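Housekeeper wanted at the Gurnolari guest house, Sevton

Part time, starting in March, with a bit of flexibility if you are the right person and need to give notice somewhere else first.

We are looking for a kind, steady person to join our small housekeeping team at Gurnolari, our guest house at the top end of Sevton, just up from the old Meltex mill. We have been welcoming people here for a good many years now, walkers mostly, and families visiting relatives, and in the summer a fair number of cyclists who eat an astonishing amount of toast. The work is mainly bedrooms and linen, with some help at breakfast when we are full.

About the work

The heart of the job is getting the rooms ready between one lot of guests and the next. You would be stripping and making beds, cleaning bathrooms, dusting, hoovering, topping up the tea trays and generally giving each room the sort of once-over you would give your own spare room if your favourite aunt were coming to stay. We do all our own washing on the premises, so there is a fair amount of folding and ironing as well, and the airing cupboard does need somebody who minds about it (the last person had it beautifully labelled, and we would love to keep it that way!).

Our bed linen is checked in every room. It started years ago with a job lot from the mill shop and guests grew so fond of it that we have never had the heart to go over to plain white.
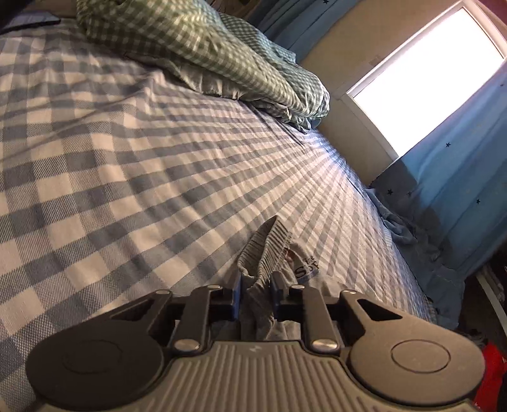
I did two seasons on the beds at Gurnolari and I'd say to anyone thinking of it, get the knack of the corners in your first week and the rest comes along by itself. Bring comfortable shoes. The stairs are steeper than they look and you will be up and down them all morning with your arms full, but you get a proper sit-down at eleven and the cake is very good. Marvellous bunch to work with, and I still pop in.

We were very touched to be sent that, and the part about the shoes is worth taking seriously. Changeover mornings are busy, and we like the rooms done by 3 so that people who have come a long way can go straight up and put their feet on something soft. At quieter times of year there is more room for the slower jobs, such as turning mattresses, mending pillowcases and washing the curtains, and you would be welcome to put the radio on while you do them.

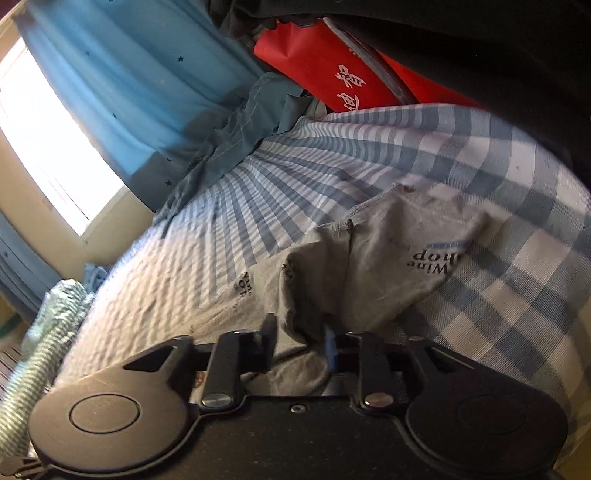 Who we are hoping to meet

You don't need to have worked in a guest house before. If you have kept a home going, helped out in a care home or a school kitchen, or simply like seeing a room come right, you will have most of what we need and we can show you the rest. We do ask that you are reliable in the mornings, comfortable on your feet and able to manage a full laundry bag on the stairs. It helps if you enjoy a chat, as guests will stop you on the landing to ask about buses and the path up to Sin, our nearest hill, and whether it is going to rain.

A driving licence is not needed. The bus stops at the bottom of the lane, and there is a dry place for a bicycle.

Hours and pay

The post is for 70 hours a month, nearly all of them in the mornings, and we put the rota up well ahead so you can plan your own life round it. Pay is £820 a month, with paid holiday on top. Breakfast is included on any day you are working, and we provide aprons and do the washing of them. There is a thank-you payment of £200 at the end of your first full season, which people have tended to spend on a holiday of their own.

How to apply

Please write to us, by letter or by email through the contact page, and tell us a little about yourself and why the job appeals. We don't need a formal CV, though do send one if you have it to hand. Let us have the name of somebody who can speak for you, and tell us if any mornings are difficult, so that we can see what might be arranged.

Applications should reach us by 22nd October. We will invite a few people over for a cup of tea and a look round the house, and if you would like to spend an hour upstairs with the team before making up your mind, you would be very welcome to do that too, and we will pay you for the hour.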